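Home > Bedroom and Laundry > Mats > Orkedel Woven Mat

Orkedel Woven Mat
By Kullton
Regular Rs. 2,126
Large Rs. 3,533
In stock, both sizes

The Orkedel is a woven rattan mat for sitting, for resting in the afternoon and for all the small work of the home that needs a clean flat place. Many of our customers buy it for the hot season and then keep it out the whole year, as they are folding the laundry on it. We have sold it since the first season of our shop and it is still the mat which we receive the most letters about.

You can put it over the bed cover or over a rug. It has enough weight that it stays where you put it, and it is still easy for one person to carry to another room. The edges are finished with a rounded binding, so there is no hard corner to catch the sleeve or the bedsheet.

Sizes

Regular is 70 cm wide and is the right size for one person sitting with the laundry basket beside. It is also good in front of a cupboard or under a low table.

Large is double the width of Regular. Please choose this one if you want to lay long trousers, bedsheets or sarees fully open, or if two people will sit together.

Both sizes have the same length. Please measure your place before you order. The mat is hand woven and the length can be different by a small amount from one piece to the next. We do not accept this as a fault.

Color

Natural tan to brown. The color is from the material and we do not dye it. A new mat is lighter, and in the months after it will become more brown, more quickly if it is kept near a window. If you order two mats together and want them in similar color, write this in the order note and we will select them by hand.

About the weave

The weave of the Orkedel is closer than that of our Astavard mat. We made it so after customers told us that buttons and small hooks were going inside the gaps of the Astavard. A close weave has also another advantage, that thin fabrics lie flat and do not take the pattern of the mat so easily. With a very soft cotton you may still see a light print if something heavy is left on it overnight.

The upper side is smoother than the lower side. You can find which is the upper side by passing your hand on it. Use the smooth side for clothes and for sitting.

Using it for folding

We were asked by several customers how to use the mat for folding a full load of laundry, so we write our own method here.

Put the mat with the long side in front of you. Take the big pieces first. Trousers should be laid lengthwise with the legs together, smooth them with the flat hand from the waist to the hem, then fold them in half and again in half. Keep the finished pile at the far end of the mat. T-shirts go face down, sleeves to the back, then the sides, then up from the hem. For large pieces it is easier to have one person hold the fabric up by the edge, then the folds fall out and you lower it slowly on the mat.

Socks and small things we leave for the last. Collect them at one end, make the pairs and fold the cuff of one over the other. If you have a dark mat cover or a patterned rug under the mat, small dark things are much easier to find on the mat than on the rug. Sit near a window if you can. Black and navy blue look the same in weak light and you will make wrong pairs.

Do not iron on the mat. The heat will make the rattan dry and it can break.

Care

Shake the mat outside once in the week, or use the vacuum cleaner with the soft brush. For a spot, wipe with a damp cloth and a little mild soap, always in the direction of the weave, and then with a dry cloth. Let it dry flat in the shade. Please do not put it in the washing machine and do not leave it in water.

In the rainy months put the mat against the wall for some hours every few days so the air can reach the lower side. If you notice a smell, it is usually from humidity, and a morning in moving air is enough to remove it.

For storage, roll the mat with the smooth side out. Do not fold it. A folded mat will keep the line, and after some time the strips will break on this line. We send each mat with 2 cotton ties for the roll.

What is in the package

One Orkedel mat, the cotton ties and a care card. The mat comes rolled in paper. After you open it, leave it flat for one day, with some books on the ends if they want to go up again.

Pictures

Black trousers laid out lengthwise on the mat, with folded dark clothing farther back

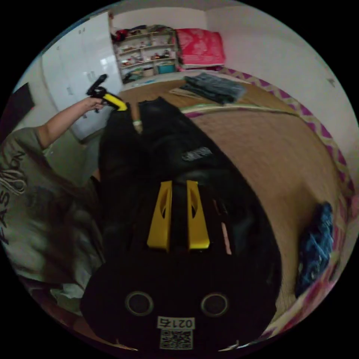 A large black cloth held up near the window

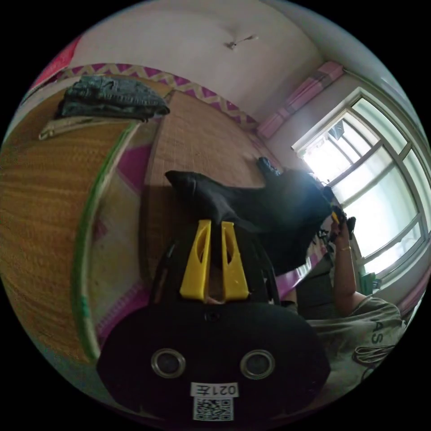

A gray ribbed sock on the mat, next to a folded navy blue cloth

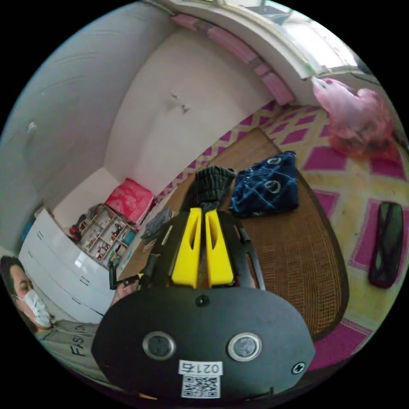 Delivery and returns

Orders are packed in our Kamath store and leave the next working day. Regular goes by normal parcel. Large is a long parcel, and some carriers will not bring it above the ground floor, so please give a phone number where the driver can reach you.

You can return an unused mat within the time written on your invoice. It must be rolled and in the paper. We cannot take back a mat which was folded or washed. If a strip is loose when you receive it, send us a photo of the place and we will replace the mat or pay back a part of the price, as you prefer.

Questions we receive often

Can it be used on a balcony?
Yes, if the balcony has a roof. Bring it inside when it rains.

Does it slide on tiles?
On smooth tiles it can slide a little. Put a thin rug or a cotton sheet under it.

Is it good for yoga?
It is firm and has no padding. We do not recommend it for exercise.

Can you make another length?
Not at this time. We take requests for special sizes in December, for the next season's weaving.

See also
Astavard open weave mat
Cotton ties, spare
Mat binding repair set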